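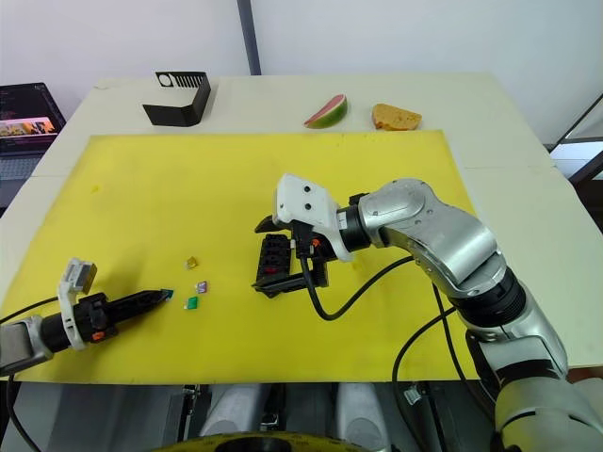 1/ Small parts month at the Brarstead bench

People keep asking what I do all day. I teach two expensive arms to pick up very cheap pieces of plastic. The bits on the yellow mat are the whole curriculum.

2/ An "episode" is one go at the task, start to finish, driven by a person. The model gets the video and the joint positions and is expected to draw its own conclusions. So was I, when I started.

3/ Target for the Plellow set is 112 good episodes. The word "good" is carrying a lot there. If I dither over a piece for four seconds, the model learns to dither. It is very talented at dithering. I have been an excellent teacher.

4/ I kept 17 this morning. I threw out a few more than I'd like to say, mostly for what my notes call "driver sighed and let go."

5/ Rule I'd tape to the wall if I had tape: move the pieces between episodes. Our first batch, Ernley, had everything starting in nearly the same spot. The model got superb at that spot. Shift a piece by a thumb's width and it would grab air with total confidence.

6/ Also, label the failures and keep them in their own folder. Duggan was trained on a mix because someone (me) dragged the wrong folder in January. It dropped things beautifully.

7/ The wrist view is where I do most of my judging. From up top every grab looks fine. Up close you can see how much of the piece is sticking out of the fingertips and whether it's standing straight.

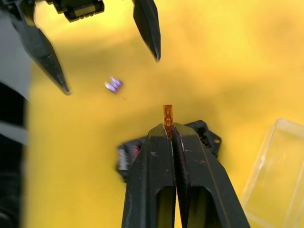 8/ Hamisi Rashidi asks why we don't just do all this in simulation and save my back. We do some. Simulated plastic is very well behaved - it never sticks, never flips over, never pings off under a desk. Then the model meets the real stuff and takes it personally.

9/ He also wants to know if two arms means twice the data. It means twice the ways to bump into yourself. One episode is still one episode.

10/ Back to it after lunch. I've got up to 2 hours before my wrists file a complaint, and the green ones are next.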